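About the Skekell Center for Automation

Who We Are

The Skekell Center for Automation is a teaching and research unit within the Jistow School of Engineering. We study how robots can handle everyday objects in rooms designed for people. Our staff and students work together on robot hands, control software and safe operation around others. The Center is directed by Priya Mercado.

Visits and Open Day

The Center opens its laboratory to the public each November. Guests may watch the robot at a working desk, speak with the students who program it and ask questions of the staff. Last year's open day drew 1151 visitors, among them school groups, local employers and families of our students.

Demonstrations take place at an ordinary desk, with a laptop, a phone and a wooden organizer within the robot's surroundings. A student sits across from the robot throughout, and each session is supervised by Desmond Nguyen-Tran or Barrett Yazzie.
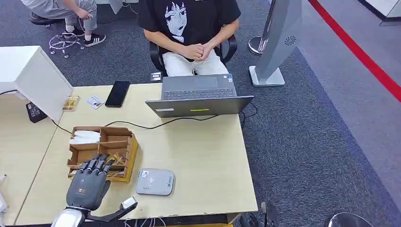 Arranging a Group Visit

Schools and companies may request a private demonstration at other times of the year. A standard visit lasts two hours and includes a short talk, a tour of the laboratory and time for discussion. Groups with children under five are welcome on open day only. Requests should be sent to Majdi Karam, Visits Coordinator, who will confirm the hour of arrival and any access needs.

Our Partners

Sudilia has supported the open day from its first year and provides travel grants for visiting schools — applications are accepted through the Center's office. Clyde Haddad serves as liaison to our partner firms.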